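Stockdale Students Return From Exchange Week in Ovska

The school's first exchange with its partner school in Ovska ended on Dec 9, 2022, when the last of the visiting group flew home. The coordinator, a language teacher who has been at Stockdale for six years, sat down with the school newsletter the following week to talk about how it went and what will change next time.

The exchange was set up in two parts. A group from Stockdale spent a week in Ovska in the fall, staying with host families, and the Ovska students came here in December. Four teachers were involved, two from each school.

"We had been writing to each other for a long time before anyone got on a plane," the coordinator said. "The students did a letter project first, on paper, with stamps. Some of them had never addressed an envelope. By the time they met they already knew who had a dog and who hated math."

Matching students with families took longer than planned. Parents filled out a form about pets, allergies, bedtimes and how far they lived from school, and the coordinator read through every one at the kitchen table.

"I had a map with pins in it. Two families changed their minds late, and we had to move people around. Next time the form goes out before summer break."

The visiting students followed a regular Stockdale schedule in the mornings. They went to science, history and gym with their partners, and on two days they gave short talks to the younger grades about their own school. Ovska starts its day at a quarter to eight and sends everyone home for lunch, a fact that caused a lot of discussion in the cafeteria.

"Our kids wanted to know why we can't do that," the coordinator said. "I told them to take it up with the bus company."

In the afternoons the group worked on a joint project about rivers. Both schools are near one, and the students compared water samples, old flood maps and interviews with older people in town. The finished panels are in the hallway outside the library and will stay up until spring break. A second set is going to Ovska.

There was one full-day trip, to the history museum at Dilum. The bus was late leaving and the group missed the first tour, so the museum put them in with another school.

"It was crowded, but they were very good about it. The guide slowed down for our visitors without being asked. A couple of my students ended up translating, and these are students who won't raise a hand in my class."

Money was a concern from the start. The cost to each Stockdale family for the travel half was $600, and the school's activity fund covered the rest. A bake sale and a used book sale in the gym brought in another $384, which paid for the museum trip and the farewell dinner.

"I know $600 is a lot for some people," the coordinator said. "I had two conversations with parents that were hard. We found a way in both cases, but I don't want a student to decide not to ask. That has to be in the first letter home, in plain words."
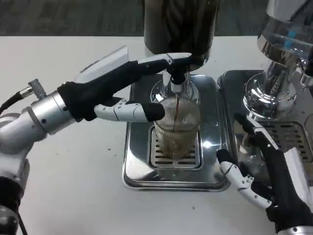 The coordinator would also like more free time in the schedule. Every afternoon was full, and by Thursday people were tired. "The best evening was the one where we had nothing planned. They played cards in the music room until the parents came. If I did it over, I'd cut one of the workshops and leave the space open."

Asked about language, the coordinator said most conversations were in English, and that this was a weak point for the Stockdale side. A short course in basic phrases was offered before the trip, but attendance dropped off after the second meeting. Next year it will be held during the advisory period — no staying after school — and students who travel will be expected to finish it.

The two schools have agreed to repeat the exchange. A school in Ovedero has asked about joining, but nothing has been decided.

"Three schools means three calendars," the coordinator said. "We could barely line up two. I'd like to do this one again and do it better, and then we can talk."

Families interested in hosting or traveling next year can pick up a form at the front office. The form is also available from any language teacher.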